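Omgate Residents & Neighbours Forum
Home > House & Garden > Laundry and clothes

Thread: no wardrobe, small bedroom, what do people do??

bronwyn_n
Moving into the box room at Flomden Court in January, no built in cupboard, ceiling slopes on one side. Need somewhere for work shirts, two coats, a few dresses. Budget is £76 all in and I'd like some of that left. Rail? Stand? Second hand wardrobe and saw the legs off? Stairs are narrow with a turn so nothing that comes in one piece.

kaj.v
Open rail. Had one 7 years. Buy the one with the crossbar at the bottom, the ones without go wonky as soon as you put a winter coat on the end.

FaizalKwok
disagree sorry. Open rail = dust on every shoulder. By spring I was washing things I hadn't worn. Flat pack wardrobe, go up the stairs in bits, build it in the room. Lauritsen one, took me an evening and a lot of swearing but its solid.

kaj.v
Dust only if you never wear them. Put a sheet over the top. And you can't get it out again when you move, those cam things only go together properly once

FaizalKwok
Moved mine twice. Wood glue.

Snaedis_Th
Depends how much is hanging stuff and how much is jumpers. Jumpers shouldn't hang at all, you get the little shoulder horns. Fold them, box under bed, then you need half the rail you think you need. Bronwyn how much is it really?

bronwyn_n
Shirts 9, two coats, dresses maybe 7. Jumpers are many but ok, under the bed. The bed has drawers but one is stuck.

Snaedis_Th
Then a stand would do the coats and a short rail for the rest. White disappears against the wall in a small room, I went white and grey for everything.

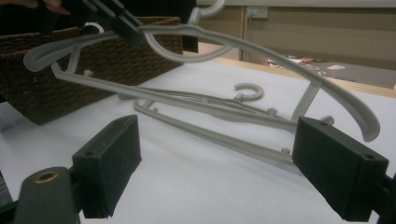
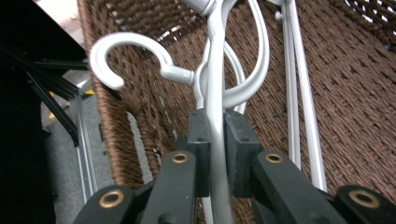
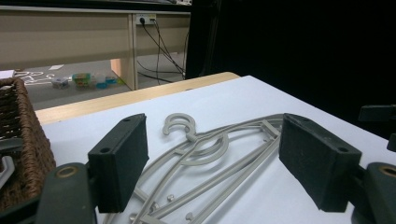
Also get all the same hangers, whatever sort. I had wire from the cleaners, wood from my nan, the fat padded ones, and it was a mess, nothing sat level and the shirts got caught up in each other. Swapped the lot in one go and got a good bit of rail back. Charity shop took the old wooden ones.

in-ho
Plastic ones snap though. Always at the hook, always with a wet towel on

Snaedis_Th
don't hang wet towels on them then

in-ho
Fair

kaj.v
Velvet ones. Thin, nothing slips.

FaizalKwok
Velvet ones shed on white shirts. Ask me how I know. Cheap plastic is fine for shirts, coats want a wide shoulder or they go pointy.

in-ho
Has anyone got a tension pole wedged under a sloping ceiling? Thinking out loud, if the slope comes down to say chest height you could put a pole across the alcove and a curtain in front. No dust, costs nearly nothing. The pole has to be wall to wall mind, not floor to ceiling, it will just creep along the slope.

bronwyn_n
There is an alcove! Chimney breast one side. Didnt think of it. Plaster is a bit crumbly though

FaizalKwok
Then no tension pole, it'll be on the floor by the weekend with all your dresses. Screw a batten to each side first, long plugs, pole sits in cups on the battens. The hardware place on Nornelari Road cuts battens while you wait.

kaj.v
If you're renting ask before drilling. I lost part of a deposit over 2 holes.

bronwyn_n
Renting yes. Will email them. Don't fancy my chances

Snaedis_Th
If they say no, go back to stand + rail and put the curtain up on a wire. Measure the longest dress before you buy anything. Mine trailed on the floor all winter and I only noticed when the hem went grey.

in-ho
and check the depth, a hanger with a coat on sticks out further than you'd think. My curtain never closed

bronwyn_n
Ok. Measuring tonight, alcove and dresses and the stairs again. Will post back when the landlord answers. Kaj is yours the kind on wheels?

kaj.v
Came with wheels, took them off. Carpet.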